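Plelberg 的公共厨房在八月重新开门，第一个月的主题是水果

本地消息

Plelberg 的公共厨房关了一个春天和半个夏天，在八月重新开门了。厨房还在 Destow 街的 Nørgaard 楼里，房间号也没有变，是 201。从楼梯上去以后向左走，经过图书交换的书架，就可以看见门。门以前是棕色的，现在漆成了浅灰色，所以有几位老客人第一次来的时候走过了，又走回来。

第一个月的主题是水果。厨房的负责人 Ea Hjaltested 解释，选择水果有一个很简单的理由：炉子那时候还没有接好。安装炉子的公司说要等一个零件，零件什么时候到，开门以前还不清楚。她不想让大家再等一个月，于是把课程的顺序改了。原来秋天才要上的“冷的早餐和小点心”放到最前面，汤和面包放到后面。

“没有火也可以做很多事情。”她在开门的那天上午对大家说，“洗、剥、切、摆，这些事情很多人以为自己会，可是从来没有人教过他们。”

本报的中文页面以前介绍过这间厨房。当时我们写的是冬天的饺子晚会，那一次来的人很多，窗户上都是水汽，走廊里也站着人。这一次的活动安静得多。报名的一共有 41 位，分成上午组和傍晚组，每一组又分成小桌。上午组多数是带孩子的家长和已经退休的人，傍晚组多数是下班以后来的人。两个组学的内容一样，只是傍晚组的时间短一点，中间不休息。

房间里有什么变化

以前来过的读者可能还记得，旧的厨房中间有一张很长的桌子，颜色很深，桌面上有很多刀痕。那张桌子已经搬到楼下的木工房去了。现在用的是白色的桌子，可以分开放，也可以拼在一起。Hjaltested 说，白色的桌面有一个缺点，就是果汁滴在上面马上看得见；可是这个缺点同时也是优点，因为看得见，大家就会马上擦。

水池换了新的位置。以前水池在房间最里面，洗水果的人和倒垃圾的人总是在同一个角落里碰到。现在水池在窗户下面，垃圾桶在门的旁边，厨余的桶单独放，盖子是绿色的。墙上贴了一张纸，用丹麦文、英文和中文写着什么东西可以放进厨余的桶。中文是我们报纸的一位读者帮忙写的。纸上写“果皮可以，贴在果皮上的小标签不可以”，这一句后来成为大家常常互相提醒的话。

柜子没有换，只是把门拆了下来。这件事在开门以前有过一些讨论。有人觉得没有门的柜子容易落灰，也有人觉得不好看。最后还是拆了，理由是：以前每一次上课，第一个问题总是“碗在哪里”，老师要把同样的话说很多遍。现在碗、盘子和砧板都放在眼睛可以看见的高度，大人放大人的一层，孩子放下面的一层。

灯也换过。新的灯比旧的亮，颜色也比较白。一位傍晚组的学员觉得太亮了，像在牙医那里。这个意见已经写进了意见本，Hjaltested 的回答写在下面一行：“冬天我们再看。”

小工具从哪里来

厨房这一次没有买很多新东西。改造的钱大部分用在水池、水管和地板上面，剩下来可以买工具的钱是 2309 克朗。这个数字写在门口的告示板上，后面还有一张购物的单子，谁都可以看。单子上有砧板、刀架、削皮刀、擦手巾、量杯和几个大碗。其中一部分是在 Drilel 买的，这家店在 Destow 街的另外一头，卖家用的小东西，换季的时候常常打折。

砧板是大家谈得最多的一样。旧的木砧板因为开裂，已经不再用来切可以直接吃的东西。新的砧板里面，有几块印着动物的图画，本来是给带孩子的小桌准备的。可是傍晚组的大人也很喜欢拿这些砧板，结果上课以前十分钟，柜子下面的一层常常已经空了。厨房后来加了一条小规定：上午组有孩子的桌子先选，傍晚组随便。

印着小鹿的一块特别受欢迎。它是白色的，四周有灰色的边，一头有一个长圆形的孔，手可以伸进去拿。鹿的脸上有粉红色的小圆点，旁边用花体字写着英文“Deer”。课上的第一种水果是香蕉，所以很多孩子对这门课的第一个印象，就是一只被香蕉挡住了一部分的鹿。

刀架是黑色的，样子很简单，一块平的底板上立着两片三角形的板，中间留着一条窄的缝。它可以放在砧板的旁边，不占很多地方。以前厨房的刀都放在抽屉里，拿的时候要低头找。Hjaltested 对这一点一直不太满意，她认为刀应该有一个固定的位置，用的人和旁边的人都知道它在哪里。现在每一次上课以前，她先讲刀架，然后才讲水果。

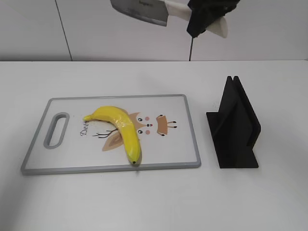 第一课：香蕉

为什么从香蕉开始，老师有自己的想法。香蕉软，不需要用很大的力气，孩子用不太锋利的刀也可以切。它不滚，不像苹果或者橙子，放在砧板上的时候要用手一直扶着。还有，几乎每一个家里都有香蕉，回家以后可以马上练习。

课的开头不是切，是看。老师请大家先看颜色。皮还有一点绿的香蕉，切出来的片比较硬，边比较整齐，适合放在酸奶上面或者摆盘。皮完全黄了，有的地方开始出现褐色的小点，味道比较甜，也比较软，适合压成泥，放进燕麦里。皮已经很黑的，课上不切，收在一个盒子里，等炉子接好以后做香蕉面包。这个盒子放在冷冻柜里，盒盖上写着“等炉子”，开门两个星期以后差不多满了。

然后是洗。这一步让一些学员觉得奇怪：香蕉的皮不吃，为什么还要洗？老师的解释是，手先碰到皮，刀也可能先碰到皮，然后再碰到里面可以吃的部分。洗一下，再用布擦干，花的时间很少。擦干也重要，湿的皮在砧板上会滑。

剥皮的方法，课上讨论了很久。有的人从有柄的一头剥，有的人从另外一头剥。一位从福建来的奶奶说她家里几代人都是从没有柄的一头捏开的，这样不会把里面压坏。坐在她对面的先生是本地人，他坚持从柄开始，还演示了一次，结果柄没有断，香蕉的头倒是压软了。大家都笑了，他自己也笑。老师没有说哪一种是对的，她只要求一件事：剥下来的皮放在碗里，不要放在砧板上。

切的时候，老师教了两种形状。一种是圆片，刀直直地下去，片的厚度和一根手指差不多。另一种是斜片，刀和香蕉成一个角度，切出来的片比较长，摆在盘子上显得多一些。斜片比较难的地方是要保持同样的角度，很多人切到最后会越来越直。孩子只学圆片，斜片可以看大人做。

手的姿势也讲了。扶着香蕉的那只手，指尖要往里面收，像轻轻抓住一个球。这个姿势在中国的厨房里很多人从小就会，在这里却要从头讲。几位中国学员在这一部分成了临时的小老师，他们坐到别的桌子旁边，用手势和不太多的丹麦语帮助别人。

防止变色

切好的香蕉放久了颜色会变深，这是大家都知道的事。课上准备了柠檬汁和橙汁，让每一桌自己比较。方法是用小刷子在切面上刷很薄的一层，一份刷柠檬汁，一份刷橙汁，一份什么都不刷，放在同一个盘子里，等到下课再看。老师没有提前说结果。上午组有一桌的孩子等不及，在休息的时候把三份都吃掉了，所以那一桌没有结论。

其他的桌子大多认为柠檬汁比较有效，但是味道酸；橙汁比较好吃。老师建议，如果香蕉要放进孩子的饭盒，可以用橙汁，或者干脆不要提前切，把整根香蕉放进去，到学校再剥。一位妈妈说她试过整根放，回家的时候香蕉和铅笔在一起，变成了一种她不想形容的东西。老师建议她用硬的盒子。

后面的课

八月剩下的课，内容已经排好。第二课是苹果和梨，重点是去核，以及怎样让圆的水果在砧板上站稳。方法是先切一刀，得到一个平面，平面朝下，然后再继续。第三课是橙子和柚子。柚子在这里的商店不是一直都有，如果买不到，就用葡萄柚代替，老师已经请中国学员原谅这个代替，因为她知道这两样不是同一种东西。

第四课是拼盘。每一桌自己决定放什么，带自己的盘子来也可以。这一课的最后半个小时，家人和朋友可以来一起吃。拼盘不比赛，也不打分。去年冬天的饺子晚会曾经打过分，后来有人不太高兴，这一次就取消了。

九月开始，如果炉子的零件到了，课程就回到原来的计划，先是汤，然后是面包。如果零件还没有到，厨房准备做一个月的凉菜。中国学员听到这个备用的计划以后很高兴，已经有人写了一张单子，上面有拍黄瓜、凉拌木耳、皮蛋豆腐和别的一些菜。木耳在 Plelberg 要到火车站后面的亚洲商店买，皮蛋有时候有，有时候没有。

收拾也是课的一部分

每一课的最后一刻钟用来收拾。这件事写在报名表上，用的是粗的字。以前有的人上完课就走，洗碗总是落在同样几个人的身上，这让她们不太愿意再来。现在的办法是按桌子轮流：一桌洗，一桌擦，一桌把东西放回柜子里，剩下的桌子擦桌面和扫地。下一次上课，工作往后换一个。

砧板的洗法讲得比较仔细。先用冷水把果汁冲掉，再用温水和洗碗液洗，边上的一圈要用刷子，因为糖分容易留在那里。洗完以后立着放，两面都能通风。印着图画的那一面不要用钢丝球。这一条也写在墙上，下面画了一个钢丝球，上面打了一个叉。画是上午组的一个孩子画的，钢丝球看起来有一点像一只羊，但是大家都明白意思。

刀由大人洗，洗完马上擦干，不放进水池里泡着。泡在水里的刀，别人伸手进去的时候看不见。这是老师说话最严肃的一刻，她用丹麦语讲一遍，用英语讲一遍，然后请一位学员用中文再讲一遍。

果皮放进绿色盖子的桶，每天晚上拿到楼后面的堆肥箱。堆肥箱属于 Nørgaard 楼后面的小花园，花园里种着豆子、南瓜和一些香草。花园的人对这么多香蕉皮表示欢迎，只有一个请求，就是把皮剪短一点再放。厨房于是又多了一把剪刀，用一根绳子挂在桶的旁边。

学员怎么说

我们在上午组下课以后和几位学员谈了谈。一位刚刚搬到 Plelberg 的爸爸说，他来的主要目的是学丹麦语，水果是第二个目的。在语言学校里他学过“剥”和“切”这两个动词，可是一直分不清楚，现在手里拿着香蕉，听老师说一次，就记住了。他希望以后墙上可以贴更多的词，比如“勺子”“抹布”“小心，烫”。

一位退休的女士以前在医院的厨房工作，切过很多水果。她说自己来这里不是为了学切，是因为一个人在家里吃早饭没有意思。她觉得课讲得有点慢，但是她喜欢看孩子切。她对新的桌子有一个意见：对个子高的人来说，桌面太低，站久了腰会累。厨房回答说，桌子的腿可以调高，只是还没有找到合适的扳手。

也有不太满意的人。傍晚组的一位学员认为，课程介绍上写着“点心”，他以为会有蛋糕。他说水果很好，可是下班以后来，肚子是饿的，一根香蕉不够。从第二个星期开始，傍晚组在课前准备了面包和奶酪，费用另外放在一个盒子里，大家自己决定给多少。

孩子的意见比较直接。有一个女孩子说，她想每一次都用鹿的那一块砧板。她的弟弟说他也想。家长告诉我们，为了这件事，姐弟两个人在来的路上已经谈好了：姐姐用前半节课，弟弟用后半节课。

对中文读者有用的事情

报名可以在 Nørgaard 楼一层的服务台，也可以打电话。服务台的人不会说中文，但是有中文的报名表，请说“厨房，中文”就可以了。八月的两个组都已经满了，有人临时不能来的时候，位置会给等候单上的人。等候单按报名的先后排。

孩子要有一位大人陪同。大人不一定是父母，爷爷奶奶也可以，邻居也可以，只要在报名表上写清楚名字。太小的孩子可以坐在旁边的矮桌，那里有纸和彩笔，还有切好的水果，但是不用刀。

对某种水果过敏的人，请在报名的时候写明。每一桌的砧板在换水果以前都会洗一次，可是空气和手很难完全分开，如果过敏很严重，请先和 Hjaltested 谈一谈。她通常在上课以前的半个小时就在厨房里。

请穿不怕弄脏的衣服，头发长的人请扎起来。围裙厨房有，孩子的围裙不多，家里有的话请自己带。刀不要自己带来，厨房的刀已经够用，而且在路上带刀容易引起误会。如果想带自己的水果，可以，但是请提前告诉老师，免得同一天桌上全部是香蕉。

从火车站走路过来的人，沿着 Destow 街一直走，看到 Drilel 的橱窗以后再往前走，过一个小桥，Nørgaard 楼在右手边。自行车请停在后院，不要靠在花园的栏杆上，南瓜的藤已经长到那里了。电梯在改造以后可以用了，带婴儿车的家长可以坐电梯上二楼，出来以后向右走。

意见本继续放在门口的小桌子上，用什么语言写都可以。中文的意见由本报的中文页面每两个星期翻译一次。到我们写这篇消息的时候，本子里最新的一条是用铅笔写的，字很大，内容是：下一次可以切西瓜吗？下面还没有回答。

更正：我们在上一期的活动预告里，把傍晚组开始的时间写成了五点。正确的时间是五点半。有几位读者因此在走廊里等了半个小时，我们很抱歉。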